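2022-10-31, wood finish notebook, Tondedstead workshop

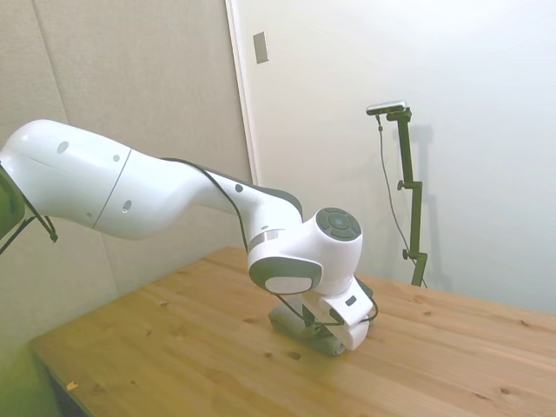 The pine table, east side of the room.

Subject of today: the soap finish on pine, second round. I write it a little longer than usual so that Dong-geon can continue while I am in Plondthorpe.

The question is still the same one from February. We want a finish that keeps the pine pale and does not become yellow like the oil did. The oil boards look nice in the evening light, but beside a fresh board the difference is large and the customer (Ko) has said clearly that she does not want it.

Preparation. I sanded all the test boards by hand, first 120, then 180. Dong-geon asked if we should go finer. I tried one board at 240 and the soap stayed more on the surface and left a gray film when I rubbed it with the dry cloth. So 180 is enough for now. Please wipe the dust with a damp cloth and let the grain rise, then sand one more time very lightly. I forgot this on the first three boards and they feel like a cat tongue.

Mixing. Soap flakes from Clonov, 89 g in 2000 ml of hot water. Stir slowly, it makes foam very easily. After one night it became a soft jelly, a bit thicker than the mix in February. I think the old flakes were more humid, but I did not weigh them dry at that time, so I can't prove it.

Application. Thick layer with a sponge, wait five minutes, take away the rest with a cotton cloth along the grain. Between the layers I waited 18 hours. Four layers on boards A to D, two layers on E and F.

Results until now:
A and B are even and pale, almost no change against the raw wood.
C has a darker ring around one knot. Maybe resin. I will clean it with alcohol and make the layer again.
D is good, but I left a thumb print near the end. Wear gloves!
E and F drink water immediately. Two layers are not enough, I don't need to test this again.

Coffee test on A: cold coffee, ten minutes, then wiped. A light brown edge remained, and it went away with soap water and the green side of the sponge. Red wine is not tested yet. Kyu-ri Lim promised to bring a bottle, we will see how much arrives at the board.

Weight of board A before the first layer was 2934 g. I want to follow it for some weeks, please always use the big scale and write the humidity next to the number.

To do for Dong-geon Jang:
- fifth layer on A only
- alcohol on the knot of C
- order cotton cloths, the blue ones lose color
- do not put the jar near the heater, it separates

Open question: how often must the owner repeat the soap? The paper from Clonov says only "regularly". I will write to them and ask.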